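Changing the Fingers on a Tudby Gripper, and Getting the Pair Lined Up Again

Posted in Bench Robots, by Mercedes Villanueva

If you run a two-arm bench cell like ours, sooner or later you'll be changing fingers. Ours are the orange ribbed kind, printed in a flexible filament, and they're wonderfully forgiving things right up until the morning they aren't. A rib splits near the base, the tip starts to lean, and suddenly the arm that could pick up anything is pushing small parts across the bench like a cat with a bottle cap.

I have the job down to 34 minutes for one gripper, and that's with a cup of tea going. Your first one will take longer, so please don't start it right before somebody needs the cell!

When to change them

We swap at 2000 closes, or sooner if I see a split. I let one pair go to 2383 last April (I was curious, and also busy) and they were still gripping, but the left one had taken such a set that I had to redo the zero every morning. It wasn't worth it. Look at the ribs closest to the housing, where the bending is hardest, and squeeze each finger between your thumb and forefinger. A good one springs straight back. A tired one takes its time.

What you'll want nearby

A matched pair of fingers, printed in the same batch
The small hex driver that fits your finger screws
A strip of thin card, such as a cut-up business card
A soft cloth and a little rubbing alcohol
A small dish for the screws
Something light to pick up afterward

About that matched pair: even from the same spool, fingers printed months apart can differ in stiffness, and then the whole grip wanders toward the softer side. I write the batch on the back in marker. Teófilo Correa, who built our cell, keeps his pairs together with a rubber band, which works just as well and saves you hunting for the marker.

Step 1. Park the arm and take the power off

Bring the arm to a low, comfortable pose with the gripper open and pointing toward you. Stop the control program first, then switch off motor power at the supply. Keep a hand under the forearm as you do it, as ours sags when the motors let go and I've had it come down on my knuckles more than once. If you have a second arm on the bench, power that one down too. You'll be leaning right across its space.

Step 2. Take the old fingers off

Open the jaws by hand, slowly. You'll feel the gears drag a bit, and that's fine. Undo the screws on one finger, keeping it supported, and slide it straight off. Don't twist! The seat it sits on is printed as well, and a twist can round off its corners. Then do the other side the same way.

Wipe both seats with the cloth and a drop of alcohol. There is nearly always a bit of orange dust in there, and it's enough to tip a new finger out of line.

Step 3. Fit the new pair loosely

Slide both fingers on and start every screw, but leave them all a half turn short of snug. Now close the jaws by hand until the fingers come together. What you're after is an even gap all the way up the inner edges. Mine come in a little toward each other at the base and then the tips curl, and that's how they were drawn, so don't try to force the tips flat against one another.
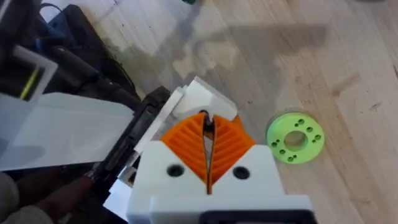 Fingers nearly touching, with a thin dark gap between the inner edges that opens slightly near the tips.

If one side sits higher, nudge it up or down its seat until the ribs match across the gap. Slip the card in at the base and pull it gently upward. It should drag the same amount most of the way and then come free at the curl. When you're happy, snug the screws a little at a time, going back and forth between the two fingers. Tightening one side fully before touching the other will walk it out of line every time, and then you get to do the card again.

Step 4. Reset the closed position

Power back on, program still stopped. On our cell the finger zero lives in a settings file called Filluvum (Teófilo's name for it, and I've given up asking). Close the jaws from the jog screen in small steps until they just meet, save that as closed, then open fully and save that as open. If your software asks for a closing force, start low. New fingers are stiffer than the ones you took off, and last month's number will feel like a handshake from a blacksmith.

Step 5. Look at it from the wrist cameras

With both arms powered again, I bring one gripper up where the other arm's camera can see it, and then swap them around. It's a lovely way to catch a crooked finger, because you're looking from an angle your own head can't easily get to.

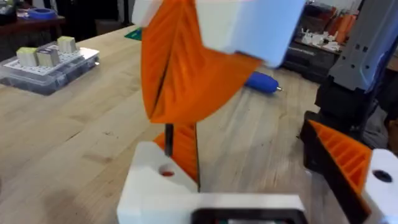 Clearing a good space before you move two arms at once is the part I'd ask you not to skip. Jog one arm at a time, keep the speed low, and have a finger on the stop button for the whole of it. Anything you might clip should go to the back or the side, tools especially. I leave the little cubes out, though, sitting on top of the clear box with the perforated white lid or insert, as they make handy targets for the grip test and they're well away from the middle of the bench. A blue handheld tool with a metal tip is another matter, and if yours is lying out on the wood like ours was, put it away before you go any further.

Now tip the wrist and let the fingers hang downward. A finger with a loose screw will often look perfect pointing up and then droop once gravity is pulling the other way. 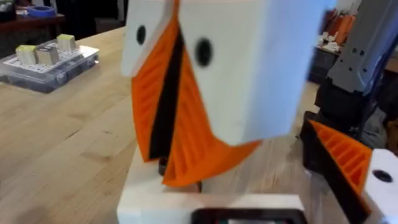
Hold it in that pose for a minute or so and open and close a few times. Listen as much as you look. A click on every close usually means a screw head is rubbing, and a creak tends to come from the seat. Either way, power down and go back to Step 3.

Step 6. The grip test

Pick up a small cube, lift it a hand's width, turn the wrist a quarter turn each way, and set it down. Do it a few times from slightly different spots. If the cube swings toward the same side each time, your fingers aren't centered, and the closed position needs another pass. If it slips straight down, raise the force by a small step and try again.

When all is well, reset the close counter and write the finger batch in the logbook. Put the old pair in the scrap tub, even if one of them still looks good, or it will find its way back onto a gripper by the end of the month.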